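Nandthorpe laundry demos — read me first

Hi, I'm Impi. I look after this set with Kheri Kaijage, who did most of the teleoperation and has the sore shoulders to show for it. The task is getting clothes out of a front loader. I drove the arm for a few of these myself and I was terrible at it, so if you find a really wobbly episode, it's probably mine!

Wrist view, two moments at the washer: 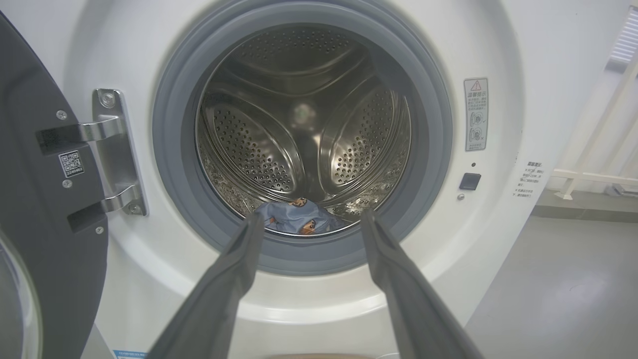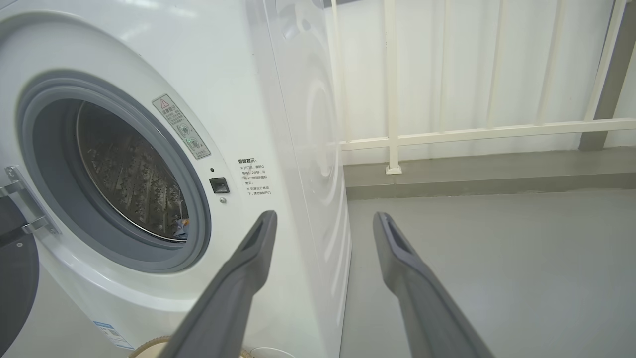 What you get

There are 160 episodes, each in its own folder, with the wrist video, the joint positions, the gripper opening and a text file with the instruction we were working from. Most of the instructions are some version of "take the clothes out of the washer." Kheri likes to type them differently each time (my favorite is "get that thing out of there") and I left the wording alone, typos included.

No episode runs longer than 60 seconds. If the operator hit that limit, we kept the recording and set the done flag to 0. Please don't throw those out before you look at them — a lot of them have a perfectly good reach at the start and then a messy grab.

How we drove it

Everything is remote control with a hand-held controller, one operator at a time. We tried moving the arm by hand first (the Kariuki notes recommend it), but guiding it past the rim of the drum meant having your own elbow in the way the whole time, so we gave up on that after an afternoon. The 3 hand-guided episodes we saved are in the folder called by_hand. They have no controller log, so the loader skips them unless you pass keep_all.

Things that bug me

Controller timestamps drift a little against the video in the older recordings. The fix_times script takes care of it, but run it before you trim anything, or you'll be starting over like I did.

Gripper opening is stored as 0 to 600. I know. It came that way from the Cikasance driver and by the time I noticed, half our code expected it. Divide it yourself if you want 0 to 1.

Splits are by operator, so Kheri's test episodes aren't mixed in with mine. The Lokbridge folks asked for a random split too, and I'll add one in April if I get the time.

Last edited Jan 20, 2023. Bugs and questions go in the tracker, and please include the episode number!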